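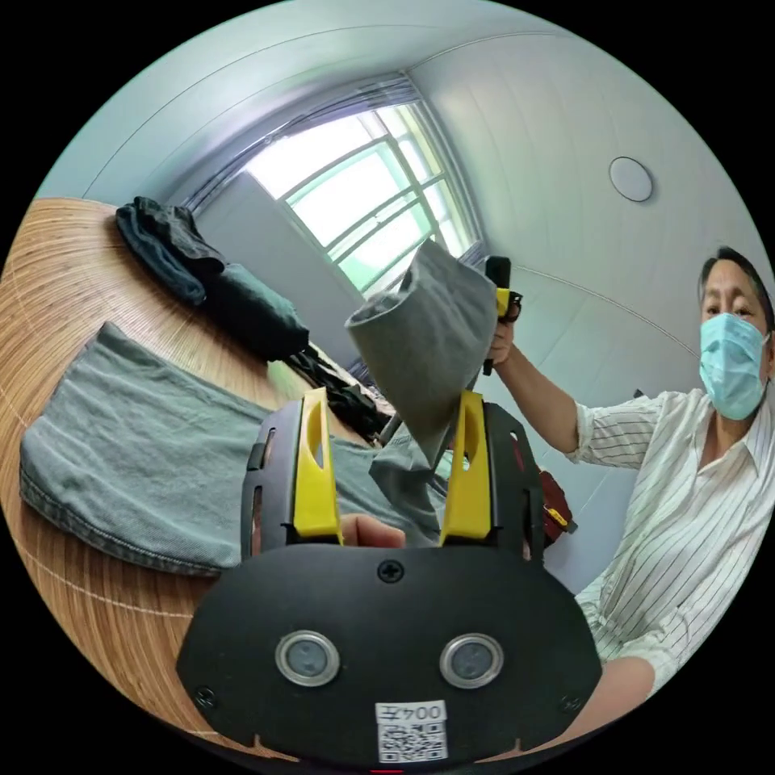

Reading time: 4 minutes

How to oil a wooden table at home

Written by Tatu Koech

When I moved to my present apartment I bought a second-hand table with no finish left on it. Every glass made a ring and every cup of tea made a stain. I asked in two shops what to do and received two opposite answers, so I learned it slowly by myself, first on that table and later on the tables of my relatives. These are the steps I use now. They are for solid wood which is bare or was oiled before. If your table has a hard shiny lacquer, oil will not go in, and you must first take the lacquer off. That is a different job and I do not cover it here.

What you need

Hardening oil for furniture, food safe if you eat at the table. I use Bruvard, but any good one will do.
Sandpaper in 120, 180 and 240 grit
A sanding block, cork or rubber
Cotton rags without lint (old T-shirts are very good)
A vacuum cleaner with a brush
Thin gloves
A metal can with a lid, and water

Please do not use olive oil or sunflower oil from the kitchen. They never become hard in the wood, and after some months the table smells.

Step 1. Test if the table takes oil

Put a few drops of water on the surface in three different places and wait ten minutes. If the water goes in and the wood becomes darker, you can continue. If the drops stay round like on a car, there is still some finish on it. Check also near the edges and in the middle, as the middle is often more worn and gives you a wrong idea about the rest.

Step 2. Clean

Wash the top with warm water and a very small amount of dish soap. The cloth should be damp, never dripping. Wipe again with clean water and let the table dry until the next day. I know it is tempting to start sanding after one hour, but damp wood fills the paper and you only get angry.

For old grease spots, I lay a paper towel on the spot and press with a warm iron, without steam, for a few seconds. It does not remove everything. It removes enough.

Step 3. Sand

Start with 120 and always go along the grain. Across the grain you make scratches which you cannot see now and which you will see very well when the oil is on. Let the weight of your hand do the work and change the paper when it stops cutting. Then 180, then 240. On a dining table for four people this takes me one evening.

If the table has a thin veneer, skip the 120 completely. My aunt's table had veneer and I was through it in one corner before I noticed. She still puts a plant there.

Vacuum the dust after every grit, and at the end wipe with a barely damp rag. The small fibers will stand up from the moisture. When it is dry, pass over one more time with the 240, very lightly.
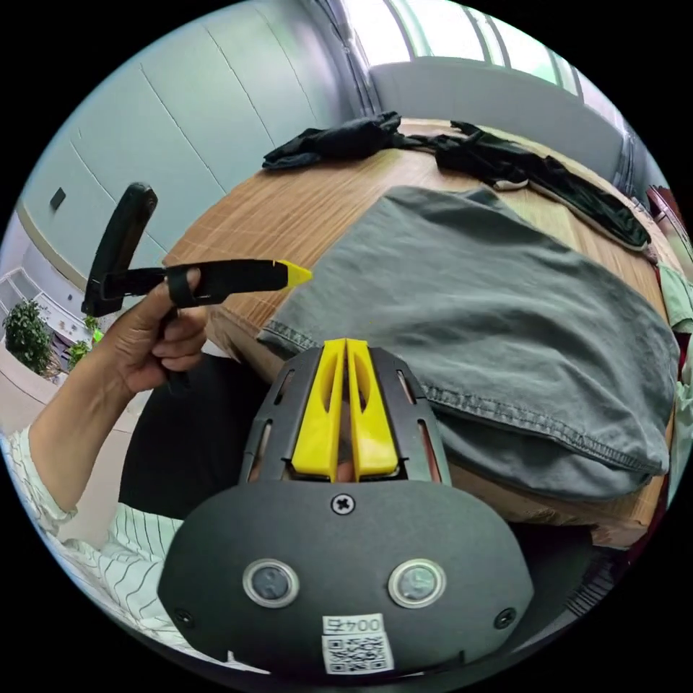
Step 4. Put the first coat

Open a window and wear the gloves. Stir the oil, do not shake it. Pour a little on the rag, not on the table, and rub it in with circles first and then along the grain. The first coat disappears quickly and you may need to add more where it looks dull. For my table top I use 70 grams for the first coat and less for the second.

Do not forget the underside. Many people leave it dry - I did too - and then one side moves with the humidity more than the other and the boards can bend.

Step 5. Wipe off all the extra

After 15 minutes take a clean dry rag and remove everything that has not gone in. Really everything. Oil which stays on the surface becomes sticky, and a sticky table collects dust for weeks. Bend down and look at the surface against the light from a window, then the wet places are easy to find.

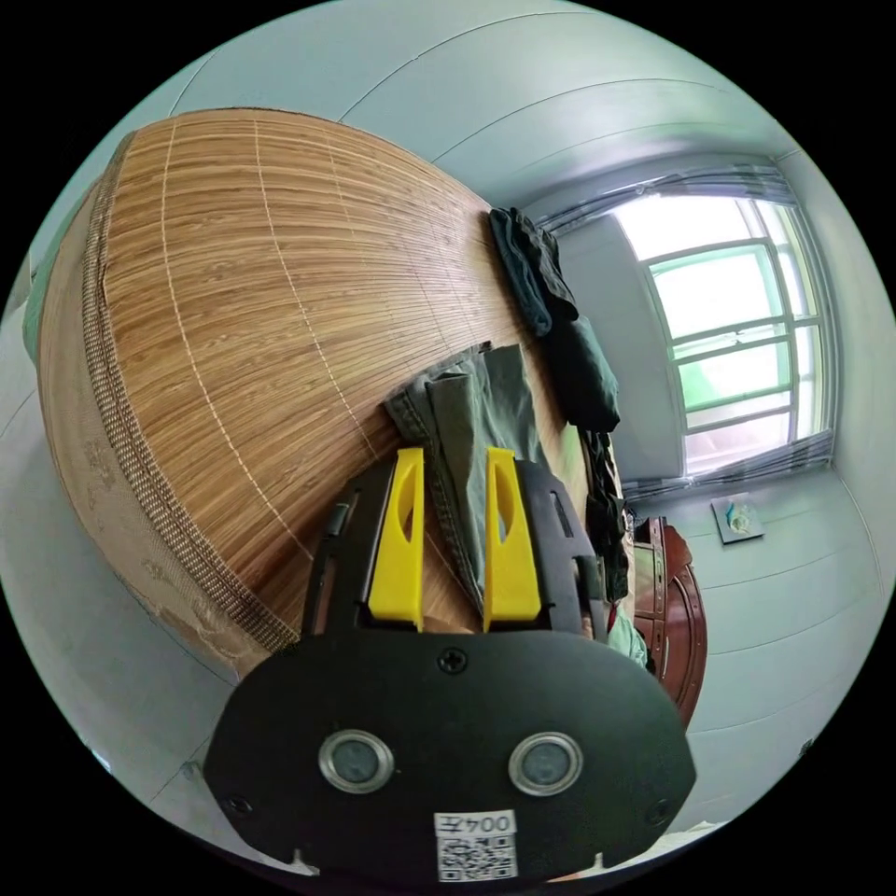

Step 6. Wait, then repeat

Leave it for 24 hours or as the can says. Then a second coat, thinner than the first, and wipe it again in the same way. A third coat I give only to kitchen tables. In cold rooms the drying is slower, and when I oiled a table in March with the heating off I waited two days between the coats.

Step 7. Take care of the rags

Rags with this kind of oil can become hot alone and start a fire, even many hours later. This is written on the can in small letters but it is serious. Put the used rags in the metal can, cover them with water and close the lid. Ask your local waste station how they want to receive them.

Using the table again

You can put light things on it after two days. For hot dishes, wet glasses and tablecloths I wait 11 days. Wipe spills soon, use a plain damp cloth, and stay away from sprays with ammonia or bleach. When water does not stay in drops anymore, sand gently with 240 and give one thin coat. For me it is once a year, usually before the guests come in winter.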